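Matching a Painted Red Panel to a Flat Colour Reference 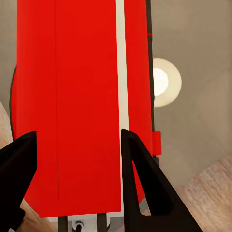
Issue 80, page 351

Workshop Notes: Paint and Finish
Text by Morenike Osagie. Checked by Pierina Bellini.

Scope

The method below covers the matching of a single solid red to an existing painted surface or to a flat reference on a screen or printed card. It applies to water-based satin and eggshell paints on board, plaster and primed metal. It does not cover metallic finishes, pearl finishes or stains. Readers with a colour-measuring instrument should use it and go straight to the section on test cards.

Red is harder to match than most colours in domestic use. Strong red pigments are fairly transparent, so the colour of the layer underneath affects the result until several coats are on. Reds also change more than greys or browns when the lamp is changed. A match made under warm light in a workshop in the evening may be plainly wrong in a north-facing room at midday.

What you need

White card, matt, cut into pieces the size of a playing card
Grey undercoat, mid tone
A base red, a yellow-leaning red and a blue-leaning red from the same paint range
White and black from the same range
Digital scale reading to a tenth of a gram
Small lidded pots
Flat brush, 25 mm, and a short foam roller
Masking tape
Two lamps, one warm and one cool
Notebook

All colours should come from one range. Mixing between makers can give a paint that looks sound in the pot and dries with a patchy sheen. The tests in this article were done with the Clekis satin range and one Ferri primer, and the numbers in the worked example refer to those paints only.

Preparing the reference

If the reference is a painted surface, clean an area the size of your hand with mild detergent, rinse it and leave it to dry fully. Old paint in a kitchen or hallway carries a film that dulls it and shifts it towards brown. Choose a spot that has not been behind furniture or in direct sun, unless the new paint is going next to one of those areas.

If the reference is on a screen, turn off any night mode or automatic colour adjustment, set the brightness to the level you normally work at and let the screen warm up for half an hour. A screen emits light and paint reflects it, so the two cannot be held side by side and judged in the ordinary way. Use the screen to choose the nearest printed card from a paint maker's fan deck, then match the paint to the card. A saturated red on a screen may lie outside what any paint can reach. In that case the nearest card will look darker or slightly duller, and no amount of mixing will close the gap.

A flat red with very little shading is a better reference than one with strong highlights. Where the reference is a glossy object, tilt it until the reflection of the lamp moves off the part you are judging.

Deciding the direction

Compare the base red with the reference and answer in this order.

First, lightness. Half-close your eyes and look at the edge between the two. If the edge almost disappears, the lightness is close. If it stays sharp, one is lighter. Correct this before anything else.

Second, hue. Decide whether the base leans towards orange or towards purple compared with the reference. Add the opposite: the blue-leaning red for a base that is too orange, the yellow-leaning red for one that is too purple.

Third, strength. If the base is too vivid, it can be dulled with a very small quantity of black or of a green from the same range. If it is too dull, it cannot be corrected by addition. Start again from a cleaner base.

White must be used with care. It lightens a red and at the same time moves it towards pink. To lighten a red without turning it pink, add the yellow-leaning red first, and white only if that fails.

Mixing by weight

Put a clean pot on the scale and set it to zero. Pour in the base red and write down the weight. Add each correction in small steps and record the running total after each step. Drops and spoonfuls are not repeatable and should not be used.

Stir for a full minute after each addition, scraping the sides and the base of the pot. Do not shake a small pot, as the air bubbles make the wet paint look paler than it is.

Worked example

The job was a run of cupboard doors in the lower corridor at Boritcombe. The existing doors had been painted in a red that is no longer sold, and three new doors had to match.

Base red: 376 g
Blue-leaning red: 21 g
Black: 3 g

The first card, made with the base red alone, was too orange and slightly too light. The blue-leaning red corrected the hue in two steps, 14 g and then 7 g. The black was added in steps of 1 g. At 3 g the card matched under both lamps. A trial pot with 4 g was visibly too brown under the warm lamp, although it was acceptable under the cool one.

Making the test cards

Coat each card with grey undercoat and let it dry. A mid-grey undercoat brings a strong red to its full colour in fewer coats than white does. If the real surface will have a different undercoat, use that one on the cards instead.

Draw a thick black line across the undercoated card with a permanent marker and seal it with a thin coat of clear primer. Apply the test paint by the same tool that will be used on the job. Brush and roller leave different textures, and the texture alters how dark the paint looks. Apply further coats until the line can no longer be seen, and note how many were needed. Any card on which the line still shows is not ready to be judged.

Wet paint should never be compared with a dry reference. Most water-based reds dry darker. Leave the card overnight. A hair dryer on a cool setting is acceptable for early cards in a series, but the final card should dry without help.

Label the back of each card with the mix number, the number of coats and the undercoat. Keep rejected cards until the job is finished.

Judging the match

Hold the card flat against the reference, with the painted edge touching it and no white border between. A pale strip between two areas of red makes both look deeper and hides small differences. Trim the card if necessary.

View it in daylight, then under the warm lamp, then under the cool lamp. Stand square to the surface first and then move to one side. If the match holds from the front and fails from the side, the fault lies in the sheen, and the colour should be left alone. Change the finish or adjust it with the maker's own matting additive.

Rest your eyes on something grey between cards. After a minute of looking at strong red the eye becomes less sensitive to it, and every card will begin to look dull.

Applying the paint

Mix enough for the whole job in one batch, plus a tenth for repairs. A second batch, even when weighed carefully, may differ enough to show on adjoining panels. If two batches cannot be avoided, combine what is left of the first with the second before starting a new face, and make the change at a corner or a seam.

Mask any trim in a second colour before the red goes on. Press the tape edge down with a plastic card and seal it with a thin coat of the trim colour. When this is dry, apply the red over it. Remove the tape while the last coat is still slightly soft, pulling it back on itself at a low angle.

Use thin coats. Red paint laid on thickly takes a long time to harden and will mark under a fingernail for days. Allow the full recoat time on the tin, and longer in a cold room.

Faults

Brush marks show as darker lines: the coat is too thin to cover. Apply another.

Colour rubs off on a damp cloth: common with deep reds in the first fortnight. Wait, then test again. If it continues, apply a clear satin coat after testing it on a card.

Patches of different sheen: uneven suction in the surface. Prime the whole face and repaint.

Match correct in the workshop and wrong on site: different lighting. Take the cards to the site and repeat the comparison there.

Storing the remainder

Decant leftover paint into the smallest pot that will hold it, press cling film on to the surface and close the lid. Write the full recipe on the pot as well as in the notebook. Store above freezing. Stir and make a fresh card before using it again.

Correction to the previous issue: in the note on the Miko sanding block, the grits were printed in the wrong order. The coarser sheet is used first.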